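Mallo Mail Setup Guide
Section 8: Sending Your First Newsletter

Last revised June 8, 2022

You have imported your contacts, you have verified your domain, and you have picked a template after trying on all of them. What's left is getting a message out the door without emailing your entire list the words "Hi FIRSTNAME." This section covers segments, the welcome sequence, scheduling, and unsubscribes.

Before you start: you need an account with Sender or Owner rights. If the Send menu is gray, you have Viewer rights, and clicking it harder will not help. Ask your account owner.

8.1 Build a segment

1. Open Contacts and choose New Segment.
2. Give the segment a name you will still understand in October. "Test2_final_new" is a cry for help.
3. Add at least one rule. Most people start with "Opened any email in the last 90 days."
4. Click Preview. Mallo shows the number of matching contacts in the top bar.
5. Click Save.
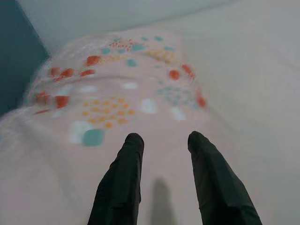 6. If you want to leave people out, add an Exclude rule now. Exclude rules always beat Include rules, so a contact who matches both stays home.

Note: Segments refresh every time you send. A contact who joins on your lunch break will get the afternoon mailing if the rules allow it.

Caution: A segment with no rules is everyone. On the demo account that means 3517 contacts, including the ones who wrote to you once about a lost umbrella.

8.2 Set the sender and subject line

1. Go to Campaigns, then New, then Newsletter.
2. In From Name, type a name your readers will recognize. A person's name plus the company name tends to work ("Vasco at Imwood"). "noreply" tends to work about as well as you'd expect.
3. Type your subject line. Mallo will let you use as many characters as you like, and phones will show the first few words and throw the rest away.
4. Fill in Preview Text. Leave it blank and the inbox will show whatever comes first in your message, usually "View this email in your browser."
5. Set a fallback for every merge field. For first names, "there" is the usual choice. "Valued Customer" is allowed — we checked.

8.3 Turn on the welcome sequence

The welcome sequence goes to new sign-ups only. Old contacts won't receive it, however much they might enjoy being welcomed again.

1. Open Automations and select Welcome.
2. Choose the sign-up form that triggers it. If you use the Semport connector, your store's checkout box shows up here as a form too.
3. Set the delay for each message. The first should be zero.
4. Switch Status to Live.

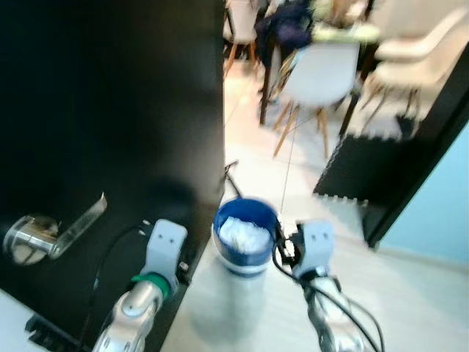 Blue-rimmed container held between two grippers, open doorway

Note: Editing a live sequence changes it for people who are partway through. If you rewrite message two while someone is waiting for it, they get the new one. Duplicate the sequence first if this bothers you.

8.4 Schedule the send

1. Click Send Test and mail a copy to yourself. Open it on a phone.
2. Click every link. Yes, the one in the footer too.
3. Choose Send Now or Schedule. Scheduled times follow the time zone in Account Settings, which may be the one you chose on the day you were in a hurry.
4. Check the recipient count once more and click Confirm.

Plans on the Basic tier can send to 3000 recipients per day. Anything above that waits in the queue and goes out the next day in the order contacts were added. To avoid splitting a time-limited offer this way, send to a smaller segment or move up a tier before you confirm.
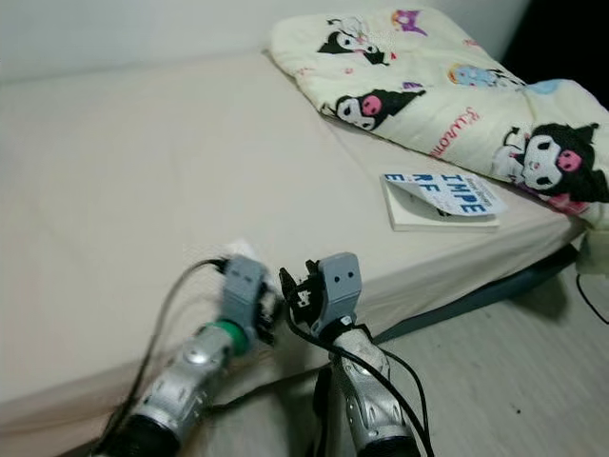 Vasilică Husar: We hit the daily limit on our first sale mailing at Arancibia, and 411 people got the discount code the morning after it expired. I'd put that paragraph at the top of the section, in red. We now end every offer two days later than the email says and it has saved us a lot of apologizing.

If a queued send is no longer wanted, open Campaigns, find it under Waiting, and click Cancel Remaining. Messages already sent stay sent. There is no recall button, and we get asked weekly.

8.5 Handle unsubscribes

1. Leave the unsubscribe link in the footer. Mallo won't send without it, and shrinking it to white text on white sets off the same warning.
2. Don't import an unsubscribed address again. Mallo blocks it and notes the attempt in your Activity Log.
3. To see why people left, open Reports and choose Exit Reasons. Answers are optional and occasionally blunt.

For open rates and click maps, go to Section 9.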